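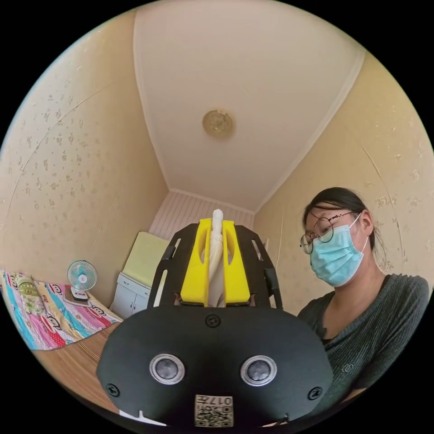

Figure 1. Small square label with a QR code and the characters "017", upside down.

Do People Read Labels? A Term Project on Stickers
Hooman Ghorbani, Jun 2, 2026

My question was whether anyone at Clurngate College reads the stickers on shared equipment. I put 200 paper labels on staplers, kettles and extension cords in October. Each one asked the reader to send me a blank email. I got 65 emails, and 30 of those came from my mother's office, where I had left a spare stapler.

The labels came in two sizes. The large ones did better, though they also fell off faster – the glue I bought from Lasex does not care for kettles. Labels stuck on upside down did slightly worse, but I had only four of them and all four were accidents.

My adviser suggested a control group. I labeled some staplers with a plain gray square and no words. One person emailed me anyway to ask what the square was for.

Next term I would use better glue and a shorter email address.

We use cookies to improve your visit. Accept | Settings
© Clurngate College Student Projects | Contact | Back to top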